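Saturday, late, with the kettle on

I have been meaning to write about the Draken all week and kept putting the ironing first, which I suppose answers the question I was going to ask. Can they do the chores yet? My sister is convinced they can. She saw a film of one folding towels and rang me in the middle of supper to say I should never buy another clothes airer (she is very easily won over, bless her, and I say that as someone who once owned three bread machines).

Well, I have spent a good part of this month at the Pundon workshop watching the Draken learn to pick up blocks, and my feelings are terribly mixed. On Thursday's sheet we had 100 tries down for the red one and it managed 36. My first thought was that a toddler would be ashamed of that. My second was that I had grown rather fond of it, and that I was leaning forward in my chair every single time like somebody at the races! They want 300 tries before anyone changes a setting, so there is plenty more leaning to come.

What I keep turning over is the washing-up. A block has nice flat sides and stays where you put it, and a soapy gravy jug does neither. Then there are socks, and the drawer with the whisk in it that even I can't open properly. The Hollov people talk about stacking shop shelves in 2 years, and I can believe that more readily than I can believe in my kitchen.

Still, I came home, looked at the sink, and did wish for a bit of help. Must take the good biscuits in next time, and find my other glasses.

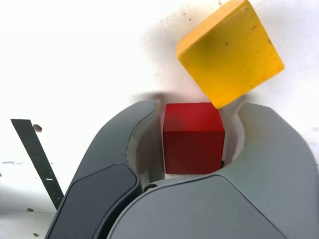
The red block between the fingers, with the yellow one just behind.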